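Re-Zeroing the Hand After a Finger Swap

Posted 5/25/22 in Robot Upkeep

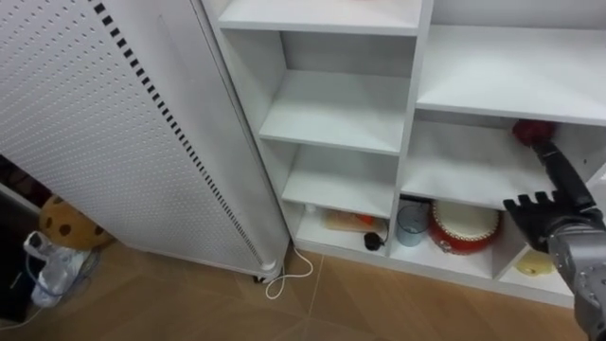
Reece Treloar wrote to me that he skips the re-zero completely and just lets the arm find its own limits at startup, and his has been fine since April. Well, lucky Reece! Mine drifts every single time I touch a finger, so I do the whole thing, and it takes me 28 minutes with coffee.

First, park the arm and kill the power at the wall (the soft stop doesn't count, I don't care what the menu says). Wait for the status light to go out before you go near the wrist.

Pull the old finger, wipe the socket with a dry cloth, and push the new one in until it clicks. Snug the set screw and stop there. I stripped one on the Khaemba hand by being enthusiastic, and the replacement took 36 days to show up.

Power back on, open the Duvside panel, and go to Joints, then Zero. Spread the fingers flat by hand, hold them there, and press Save. You want the thumb reading under 400. Mine came up at 209 last time, so I left it alone.

Now give it something light and skinny to hold. I like a stick with a fluffy end, raised toward an open shelf, so any wobble in the grip shows up at the tip – way easier to spot than on a cup! Hold for a full minute. If the tip creeps, go back and zero again before you touch the grip force.

Save a copy of the new file under today's date, and keep the old one too.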